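So I finally caved and bought the Plutine simulator license, the one I've been going on about since March. It was 107 dollars for the hobby tier, and that gets you the arm library, the two-finger gripper and a year of updates. Sabina Dvořáček had been using the trial for her Virnik project and kept telling me to just get it already — fine, Sabina, you win!

Setup was mostly painless. The download is 467 MB, and I had to restart 3 times before it would find my graphics card (the forum says to delete the settings folder first, wish I'd read that). After that I went straight to the gripper, obviously. 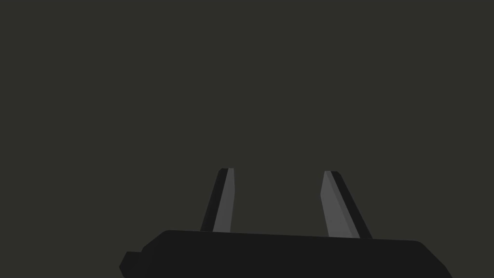

My plan is to get the open and close timing right in there before I spend real money on the Hájek kit. The sliders for speed and force are easy to find, but the help pages are thin, and I still can't work out how to save my own presets. Zitix does that better, I have to say — it also costs twice as much. I've emailed support and will update this post when I hear back.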